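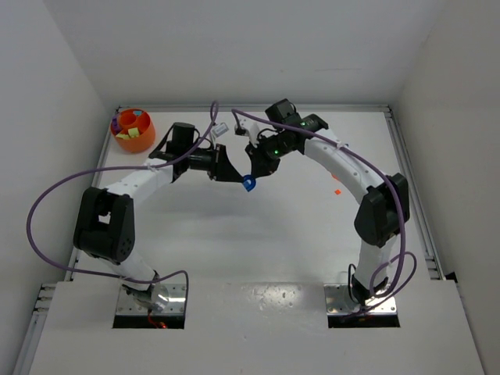 Give it 12 months, Melaniia Kushnir wrote to me after my last column, and you will be eating your words off a plate a robot washed. She thinks people like me judge these machines by what they did five years ago. Two arms can now pick up small parts, bring them together and sort them, she said, and a kitchen drawer is only small parts with a handle on the front.

I have read her message several times and I still don't buy the drawer.

I'll grant her the two arms. A pair of grippers meeting over a white table with a little blue ring between them is a hard thing to get right, and ten years ago I would have gone to see it the way people go to see a bear ride a bicycle. The fingers have to arrive at the same spot without hitting each other. One of them may have to let go at the right moment. I don't make fun of any of this. My quarrel is with the jump from the table to the house.

Look at what the table leaves out. It has walls on three sides. The arms are bolted down, so they never have to work out where they are. The surface is flat and pale, and the orange tray with its compartments sits in the corner and doesn't get moved to the porch by a six-year-old. My kitchen counter has a toaster, mail, half a lemon, and a phone charger that belongs to somebody who moved out in April. Every one of those things has to be dealt with before any chore begins. Most housework is deciding, very fast and while thinking of something else, what an object is and whether it matters. The lemon can go. The mail can't, except for the part that can.

Kushnir's answer is that the deciding part is the part getting better fastest. Maybe. I have seen the videos of a machine being told to put the fruit away and putting the fruit away. I would like to see the one where it's told to clean up before my mother gets here.

The best numbers I have been given come from the shop floor, where the job ought to be easier. Olumide Uzor runs a packing line at Grinthorpe, and this spring he let a Sistis two-arm cell take over one station. The work was putting plastic fittings into divided trays, one size to a compartment. Over the trial it attempted 1,752 picks and finished 1,483 of them without a person stepping in. That is just under 85 percent, and the vendor was delighted. Uzor was less so. The other 269 each meant somebody walking over, looking, clearing whatever had jammed or dropped, and pressing a button. His people can do that station half asleep, and some mornings do.

He kept the cell, I should say. He moved it to a job where the parts come in the same way up every time, and he says it earns its floor space there on the night shift. I believe him. It's also the kind of work factory machines have been doing since before I was born.

People will say 85 becomes 95 and then 99, and I expect it does, at least for fittings in trays. Think about what 99 means in a home, though. Suppose putting away a day's dishes and laundry and toys takes 600 separate grabs, which doesn't seem wild for a family. At 99 percent that's six mistakes a day. If a mistake is a sock in the wrong drawer, fine, my husband makes that one. If it's a wine glass let go an inch too soon, you've bought a very expensive way to sweep the floor. And the machine that dropped the glass is not the machine I'd want cleaning up after it.

There is also the matter of who stands by. On a factory floor someone is paid to stand by. At home that person would be me. I have already lived through the robot vacuum, which I like well enough and which has turned me into a person who picks up the floor so that the floor can be cleaned. I do 20 minutes of chores for it and it does 40 for me, and then I cut the hair out of its brush. Scale that up to a thing with arms. What would I have to put away before it could put things away?

Dewulf, which sells a kitchen helper now in early homes, is fairly open about this if you read to the bottom of its terms. The customer is asked to keep counters "reasonably clear" and to store items in "assigned locations." I laughed out loud at assigned locations. A household that has those and uses them is most of the way to not needing the robot.

I don't think the whole thing is a fraud. Mulia, which does linens for hotels, has a folding machine I'd steal if it fit in my car, and it manages because every towel is the same towel. A bedridden person who needs a cup lifted has far better reasons than mine to want a good pair of arms, and would put up with a slow one. If the money now going into tidying up after healthy adults went there first, I'd complain a lot less.

What I want before I change my mind is dull. I want a machine left in an ordinary kitchen from a Wednesday to the next one, with the door shut and the engineers at home, and I want every time a person had to help it written down and printed. No sped-up footage. Include the time spent getting the room ready. If the total comes out lower than what it takes me with the radio on, I will write that column too, and Kushnir can pick the headline.

Until somebody runs that test I'm keeping my sponge. She has offered to bet me dinner on it, with the loser washing up by hand, and I've accepted.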